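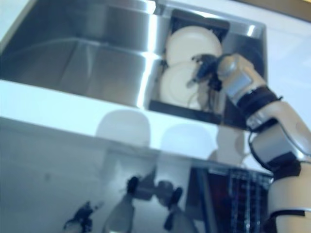 The kitchen cell at Galitz went back into service on 7/10/20 after a gripper rebuild and a full recalibration. The hand had logged 700 hours since its last teardown, and grip force on the thumb side had begun to drift. Most of the checking was done on flat crockery at the sink, with the black fingers spread across the face of a plate and the cables hanging clear below the hand. Contact on a flat face shows up an uneven finger sooner than a cup or a handle does.

The rebuild replaced 3 tendons and the wrist connector. Finger zero was set with the Sendo utility, arm powered and brakes on. Do not run it with the hand folded - the offsets will save without a warning and every grasp will close short.

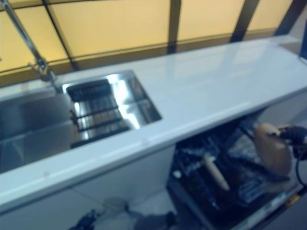

Zanis Bulletin, Cell Maintenance
By the cell technician, Macedo lab

Cable routing needs the most attention. The loop at the wrist must be long enough for full roll and short enough to stay out of the dishwasher rack when the arm works over the open door. We now cut it at 230 mm and tie it at the second clip. Check the tie weekly. 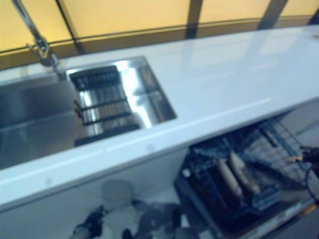 Rack position is taught from four points and has to be taught again whenever the dishwasher is moved. Pull the rack out to the stop first. Long round items are the hardest test of the result, and the two pale cylinders lying side by side in the rack are the kind of load we use. If the fingers touch a tine on approach, reteach. Do not correct it with a tool offset.

The revised procedure is sheet 197. The next teardown is planned for August.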